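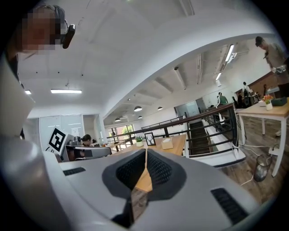
Slide 2: The office floor today

Good morning. I work at Dradari, in the office in Mirnport. Give them a moment to look at the slide before I go on.

Point to: the hand-held gripper on the right, held by the person in the dark cap. Then the wooden tables, the railing, the stairs. Say: a workplace for automation can look like this too, with plants and flowers on the tables.

Slide 3: What changed for us

We started the project Plinura in November with 8 people. Before that, most of us did data entry and order checking. Now the order checking is automatic, and we spend a large part of the day with tools in our hands. We stand more and we type less. For some colleagues this was welcome — for others it was hard, and they said so.

Speak slowly here. Mention the numbers once: over 2,000 orders in a week are checked without a person. 53 still come back to us, and these are the difficult ones.

Slide 4: What people asked

Will my job still exist? Who decides the pace? Can I say no to wearing a device on my head? We wrote the answers down and put them where all could read them. The pace is now decided by the team. A work block is 40 minutes, then a break.

Slide 5: What I would do differently

Ask earlier. We did training on the tools first and talked about the new roles later. I think the other order is better.

If there is time, tell the story of the Min schedule tool. If not, go to questions.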